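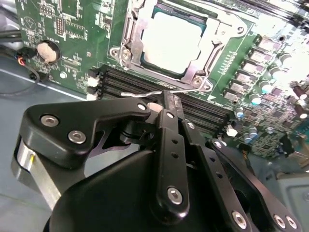 Nkechi Abubakar wrote on her feedback form last term that Liris is the only school she has ever attended where the clocks disagree with each other, and that she would be signing up again in April anyway, please keep her seat by the radiator.

We have kept her seat by the radiator. The clocks are under review.

About Liris

Liris is an evening school for adults in Drinitz, on the second floor of the old button factory, above the dentist. We teach languages, bookkeeping, sewing, basic computer repair, choir, furniture refinishing and a few things that come and go depending on who is willing to teach them. For one winter we taught falconry theory. There was no falcon. Enrollment was strong.

If you can hear drilling during German, it is the dentist. He stops at 7 p.m.

How we got started

The official version is that Colette Roussel saw a gap in adult education in the lower town and set out to fill it. The version she tells after the end-of-term dinner is that she wanted to learn Portuguese, couldn't find a class, and figured it would be cheaper to open a school than to keep taking the bus to Vulach. She was wrong about cheaper. She does now speak Portuguese, with an accent that Thaís Trindade, who taught her, has described in writing as "confident."

The first classes met in Colette's dining room. When choir outgrew the dining room and the neighbors began to express views, we rented one classroom in the button factory, then the classroom next to it, then the long room at the back with the sloping floor. The floor still slopes. Sewing meets there, and if you drop a spool you should go and wait for it at the window end.

The name comes from a misprint. Colette had ordered a sign that was supposed to say "Libris," on the theory that a school ought to sound like it owned some books. The sign painter left out the b and offered a discount. People have since asked if Liris is a river, a flower or a daughter, and we have said yes to all of them at one time or another.

How classes work

Terms begin in September, January and April. Most classes meet one evening a week for ninety minutes, with a break in the middle for coffee. The coffee is included in the fee. We mention this so you won't think we are charging separately for it, and once you've tasted it you will see why we wouldn't dare.

We don't give grades. We give a certificate if you ask for one, and a slightly nicer certificate if your employer is asking for it. There are no entrance tests either. If you land in a class that is too hard, tell the teacher and you'll be moved down with no fuss. If you land in one that is too easy, you'd be surprised how many people keep quiet and enjoy it.

Latecomers are welcome. See above regarding the clocks.

What it costs

A full term is 420, payable in up to 3 parts. Choir is 80, on the grounds that the choir does most of the work itself. There is a deposit of 50 for furniture refinishing, which you get back when you take your furniture home. Please take your furniture home. We have a sideboard in the hallway that has been "nearly finished" for longer than some of our teachers have been here, and the office now keeps the enrollment forms in it.

If the fee is a problem, come and talk to the office. You won't be asked for paperwork and you won't be asked for a story. A number of our students pay less than the full rate and we don't discuss which ones, mainly out of decency, and also because Ferdinand keeps the list and his handwriting is its own form of encryption.

The people

Colette Roussel is the director. She teaches beginning French, unlocks the building, and answers the phone in whichever language she happened to be thinking in.

Thaís Trindade teaches Portuguese at all levels and runs the conversation evening, where the rule is that you may say anything you like so long as it is in the past tense. This started as a grammar exercise. It has led to some very frank evenings.

Ferdinand Steiner looks after the books, both ours and those of the bookkeeping class, and so far has kept them apart. He believes that anyone can learn double-entry bookkeeping and that most people would be happier if they did. We've seen him make the case to a man who had only come in to read the meter. The man enrolled.

Nadja Pichler leads the choir. She took it over when it was made up almost entirely of basses, a group of cheerful men who had misread the flyer -- they were under the impression it was a walking club. Most of them stayed. The choir now covers every part and performs twice a year, once at the library and once at the Ngui bakery, where the acoustics are poor and the pay is in rolls.

Sewing, computer repair and refinishing are taught by people who asked to be left off this page, and who can be found in their classrooms looking busy.

What we're like

We've read a good many pages like this one while putting off writing ours, and this seems to be the spot where a school says it is passionate about learning. We're fairly fond of it. What we really like is the part of the evening just before the break, when people have stopped worrying about looking foolish and started arguing about the subjunctive, or a zipper, or depreciation. Grown-ups don't get to be beginners very often. A lot of them arrive braced for it, sitting in the back with their coats on. The coats come off in the second week, or the third if Ferdinand has been economical with the heating.

Our youngest student is just out of high school and our oldest would like it known that she is still better at French than her grandson.

Some things people ask the office

Parking is behind the building. The spaces marked for the dentist are for the dentist, and he does check.

There is an elevator. Press the button, then press it again as though you mean it.

Children can't join classes but may sit in the hallway with a book. The sideboard has crayons in the left-hand drawer.

We are not connected with the Liris Dance Studio in Vulach, though we do get their mail, and they get ours. If you sent us something and heard nothing back, you may want to try them.

Visiting

The office is open from 4 p.m. until the last class leaves. Come up the stairs, turn away from the smell of mouthwash, and knock on the green door. Trial evenings are free in the first two weeks of any term, and for choir they are free all year, as Nadja is still short of tenors.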